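Nostberg Testine match ball, size 5: review after 154 training sessions
Leonor Neves, December 2020

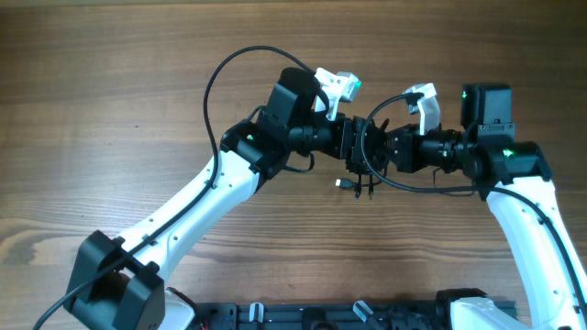 White arms and dark servo housings over a wooden tabletop.

The Testine is the mid-range ball in Nostberg's football lineup, pitched at clubs that train on synthetic and play on grass. Our under-16 side has used two of them since February. One was kept for matches and the other went to training, where it logged 154 sessions.

Construction is a thermally bonded outer over a butyl bladder, with a lightly textured finish. Out of the bag the training ball weighed 438 grams, comfortably inside the 410 to 450 gram range in the Laws of the Game. I inflated both to 0.8 bar and checked them before each use with the same digital gauge.

Pressure retention is the strong point. The match ball needed topping up every second week. The training ball was similar until the cooler months, when the valve began to seep. A drop of silicone oil fixed it.

Flight is predictable on driven passes over 30 metres. Struck cleanly with little spin, it moves late, though less than the older Lirnis we had before it. Our keepers rated the grip as good in the dry and average in rain. First touch is firm. Players coming from a stitched ball overhit short passes for a session or so.

Wear is mostly cosmetic. The printed panels had faded badly by session 100 and there is scuffing across the whole surface. One seam has lifted by 2 mm near the valve. Circumference has not changed by any amount I can measure with a tape.

Nostberg claims a service life of 1,000 hours. Our training ball is well short of that, so I can't confirm it, and on abrasive synthetic I would budget for less.

Recommended for club training. For matches on wet grounds, try one with your keeper before ordering a full bag.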